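How a Robot Cell Gets Ready for Work

A robot arm can't just be carried into a room and switched on. It needs a place of its own where everything stays put. People call that place a cell. The one in this article is called Jonura, and its job is moving packages of pasta to and from a shelf.

The first thing to set up is the outside. Metal rails are joined at the corners to make a strong skeleton. The walls and floor go in next, and the arms are bolted down near the front. If a bolt is a little loose, the arm will shake when it stops, so the bolts are checked with a wrench every 30 days.

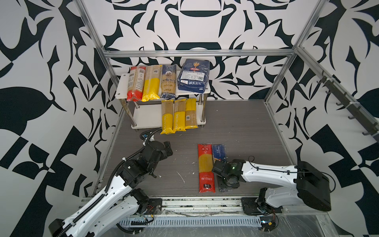
Cables take longer than you might think. Every arm needs power, and it needs wires to carry messages. When an arm bends, its cables have to bend too, so they are left with some slack. Too little and they get pulled. Too much and they catch on things. Plastic ties hold them in place.

Then the shelf goes in. The robot has to know where the shelf is, and it learns this by touching 5 points on it with the tip of its gripper. If somebody bumps the shelf, those points have to be touched again.

The gripper is the robot's hand. It has two fingers that open and close. Setting how hard they squeeze is a slow job. Dry spaghetti snaps easily, and the plastic around it is slippery. The person doing the setup starts with a weak squeeze and makes it stronger one step at a time. Jonura has 16 steps to choose from.

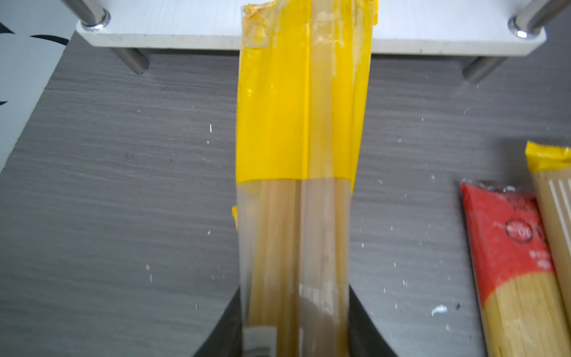 Long packages are tricky for another reason. If the fingers hold one near the end, the rest can tip or swing, so the arm has to move slowly.

Looking after the cell is mostly cleaning and checking. Before each day's work, someone does these jobs:

Wipe the gripper fingers with a dry cloth.
Sweep crumbs off the floor of the cell.
Look along the cables for cracks or broken ties.
Press the stop button and make sure both arms stop.

Finger pads wear smooth, like the soles of old shoes. New ones are put on every April.

Words to know

Cell: the space a robot works in.
Gripper: the part that holds things.
Slack: extra length in a cable.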